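Skallbridge Community Help > Food and Health > Nutrition

How do I get enough calcium without milk?

Asked 7/30/18

I stopped having milk and yoghurt in the spring because they upset my stomach. Cheese is all right in small amounts. I've been writing down what I eat for a fortnight and adding up the calcium from the packets, and the best day came to 538 mg. I'm a woman of 52, and the leaflet from the surgery says adults need 700 mg a day. I don't want to take tablets if I can do it with food. I eat fish but not much meat. What should I be adding? And does spinach count? I eat a lot of it.

3 answers

Answer 1 (marked as helpful)

Spinach has plenty of calcium on paper but you take in very little of it, so leave it out of your sums. Kale, spring greens and broccoli are better.

The easiest change is a fortified plant drink. Check the label for added calcium, as some organic ones have none. Most that do have it give 120 mg per 100 ml, so a 200 ml glass is 240 mg. Shake the carton well or it stays at the bottom. That one glass would take your best day past 700.

After that, tinned sardines or pilchards, and eat the bones. They are soft and you won't notice them if you mash the fish on toast. Tofu is good too, but only if it is set with calcium, so look for calcium sulphate in the ingredients. White bread in this country has calcium added to the flour and it mounts up over a day.

You also need vitamin D to absorb it. From September onwards I'd look at that as well, and a pharmacist can tell you what dose is sensible.

Answer 2

just take a tablet, it's what I do. chewable ones from the chemist in Duggan, lemon flavour. never had any trouble

Answer 3

I'd be a bit careful with the tablets, some people get constipated on them and they can clash with thyroid medicine and iron. Ask first if you take anything regularly.

It might be worth finding out if it's lactose that upsets you. If it is, lactose-free milk has the same calcium as ordinary milk and you could go back to having it on cereal. My husband did that after two years of going without. Hard cheese is low in lactose, so it would fit with what you say about cheese.

I kept a diary like yours and my first full day with sardines, greens and two glasses of oat drink came to 1088 mg, so it can be done with food. I don't get that every day. I do the sardines twice a week, and on other days it's dried figs or a spoonful of tahini on toast.
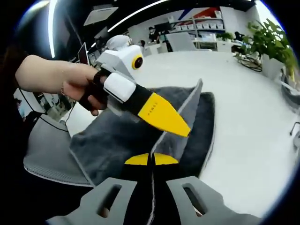 Porridge made with the oat drink works well too. Use it in place of all the water, and don't let it boil over, it catches on the pan faster than milk does.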